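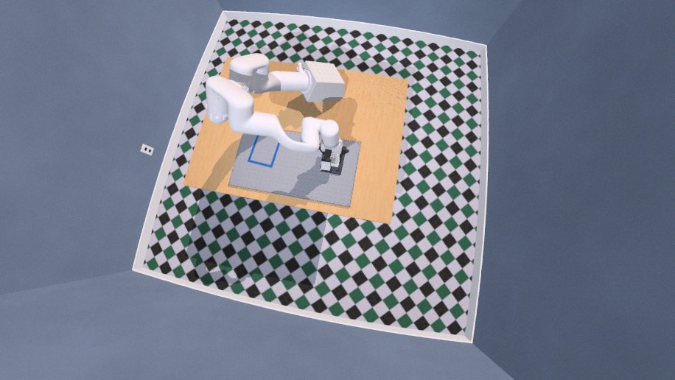
Iddrisu Quartey wanted to talk about barrels first. He had spent the morning on the phone with a cooper who was two weeks behind on an order, and he was still annoyed.

"You plan a whole year around a date somebody gives you, and then they give you another date," he said. "The fruit doesn't care."

Quartey is the head winemaker at Graltside, a small winery that grows most of its own grapes and buys the rest from two neighbors up the valley. He took over the cellar after Nii Dramani stepped back from daily work, and this spring he is getting ready to release the first wine that is his from pruning to bottle. It is a dry white called Amaral, and there are 2132 bottles of it.

The number is smaller than he planned. A late frost took part of the lower block, and he decided against filling the gap with bought fruit.

"I could have gotten to 3,000 easily," he said. "The grapes were for sale and they were good grapes. But I'd already told people this was one vineyard. So it's one vineyard and it's a short year."

Amaral spent seven months on its lees, part of it in older oak and part in steel. Quartey used native yeast for the whole lot, which Graltside had never done before. One tank stopped fermenting in the second week of November with sugar still in it. He moved it to the warmest corner of the cellar and left it there.

"Everyone wanted me to add yeast. Kwadwo wanted me to add yeast. I think my mother wanted me to add yeast," he said. "I checked it twice a day and I didn't sleep very well. It started again after nine days."

Kwadwo Wumbei manages the vines. The two have worked together for six harvests, three of them at Graltside, and they disagree often about when to pick. Wumbei goes by the seeds and the skins. Quartey goes by acid. Last year they picked the upper block in two passes, five days apart, partly to end the argument.

"He was right about the first pass and I was right about the second," Quartey said. "If you ask him he'll tell you something else."

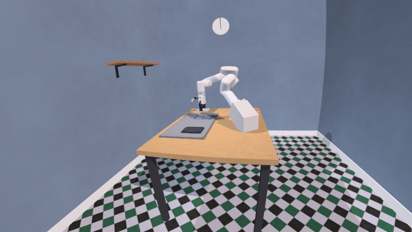
The other change has been in the vineyard rows. Graltside stopped using herbicide under the vines two seasons ago and now mows and hoes. Quartey said the cost in labor is real, and so is the cost in patience. The first summer the weeds got ahead of the crew and some of the young vines suffered for it. They lost 100 plants in the newest block and replanted them by hand the next March.

He does not put any of this on the label. The label for Amaral has the name, the year and the vineyard. Xiuying Tang, who handles sales, asked him to write a few lines for the back and got one sentence.

"She sent it back and said it was too short. I said it fit fine," he said.

Most of the wine will go to restaurants and to people who buy at the door. A share has been promised to Trukico, the distributor that carries Graltside's reds, and Quartey was frank that he would have liked to keep more of it at home. He wants to see how it tastes in two years. His guess is that the acid will hold it together and the oak will matter less.

The price has been a point of discussion. Amaral will sell for $22, four dollars more than the white it replaces. That older wine, Guminis, was a blend that Dramani made for more than a decade, and it had regular buyers who came back every spring. Some of them have written to ask where it went.
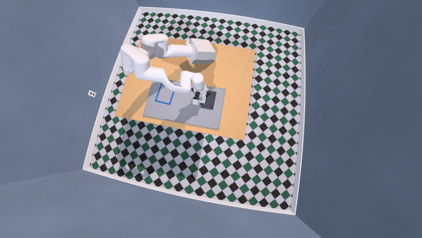 Habibur Matubbar wrote that he had bought a case of Guminis every year and did not see why a wine that sold out had to be dropped to make room for one that cost more. Quartey answered the letter himself. He told Matubbar that the old vines behind the blend had been giving less each year, and that he would not put the name on something made from different fruit.

"He wrote back and said he'd try a bottle. One bottle," Quartey said. "That's fair. I'd do the same."

He has not ruled out another blend. There is a barrel of the upper block blended with a little of a neighbor's fruit that he set aside in January, and he tastes it every couple of weeks. He would not say what it might be called or whether it would be sold.

For now he is busy with bottling. The line is rented and it comes for one day. The corks are in, and the glass was delivered last week. Pruning still has to be finished in the lower block, where Wumbei is leaving it as late as he can in case of another frost.

March 9, 2011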